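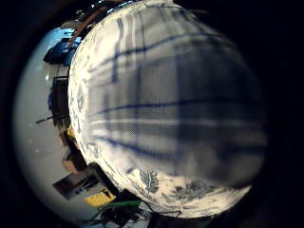 Blue plaid cloth at the Tello open day

What am I meant to take from a cloth-folding demo?
tarketti_dad
Went to the Tello open day in Dollville in November. The host said gloved people handling cloth would teach a robot to fold. I stayed 20 minutes and saw no robot fold a thing. Has anyone been to a better one?

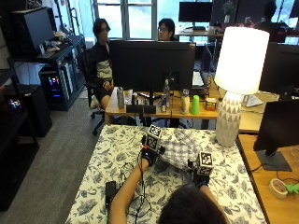 Black gloves with marker cubes, plaid cloth between the hands

Alcides Ñahui
The cubes are there so a camera can follow the hands. Fair enough, but ask how many tries they've recorded and how often the robot gets it right. I asked at Asiditz and was told 3186 recordings. On the second part I got a brochure.

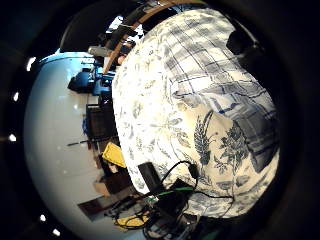
Marnie: I'd go easier on them. Cloth never lands the same way twice, so of course it's slow. I still wouldn't pay for one.

pegbasket6
My nan folds faster. Go for the sausage sizzle.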